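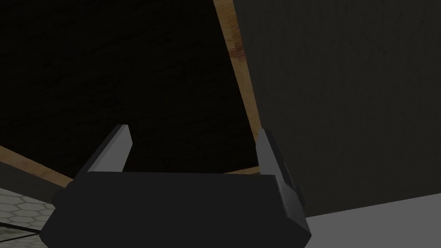 Unit 4: How Bread Dough Rises
Kitchen Science, Iddale Evening Classes

Welcome back! This is my favorite unit of the whole course, and I've been looking forward to it since July. Tonight we get to talk about gluten, yeast and time, and then you get to go home and make a mess.

What flour does when it meets water

Wheat flour carries two proteins that matter to us, glutenin and gliadin. Dry, they sit there doing very little. Add water and they start linking up into a stretchy network we call gluten. Glutenin gives the dough its spring (it wants to snap back) and gliadin lets it flow and stretch. A good bread dough needs both, and you can feel the balance with your hands, which I think is wonderful.

Kneading lines up the network and makes it stronger, but time will do a lot of the same work. Mix flour and water, cover the bowl, walk away for half an hour, and the dough you come back to is smoother than the one you left. Bakers call this rest an autolyse. Try it once and you'll be hooked!

What the yeast is up to

Yeast is a living fungus, and it eats sugar. Enzymes in the flour break some of the starch down into simple sugars, the yeast feeds on those, and it gives off carbon dioxide and a little alcohol. The gas moves into tiny air bubbles that got trapped during mixing. Yeast doesn't make new bubbles, it only blows up the ones already there, so your mixing matters more than you might guess.

Temperature runs the whole show. A warm kitchen gives you a quick rise and a mild loaf. A cold fridge slows the yeast way down, while the acids and other flavors keep building. My own overnight loaf gets 16 hours in the fridge and it smells amazing when the lid comes off, a bit like ripe apples.

Salt

Salt tightens the gluten and slows the yeast. Forget it and the dough turns slack and sticky, races ahead of you, and tastes of cardboard. (I have done this. More than once.) We use 2 percent of the flour weight, so 900 grams of flour takes 18 grams of salt.

In the oven

The first few minutes are the exciting part. The gas in the bubbles expands, water turns to steam, and the yeast has one last burst of activity before the heat kills it. The loaf jumps up, and that jump is called oven spring. Then the proteins set, the starch soaks up water and firms, and the shape is locked in. The crust browns last, through the Maillard reaction we met with the roast onions in Unit 2.

Steam early in the bake keeps the surface soft so the loaf can keep growing. A heavy pot with a lid does this nicely at home.

To try before next class

Make two small doughs from the same flour. Knead one for ten minutes. Stir the other just until no dry flour is left, then let it rest, covered, for an hour. Stretch a piece of each between your fingers until it tears, and write down what you feel. Bring your notes, and bring bread if there's any left!

Reading: the chapter on wheat proteins in the course pack, plus the short section on sourdough if you're curious. We'll start on rye next time, and rye breaks nearly every rule on this sheet.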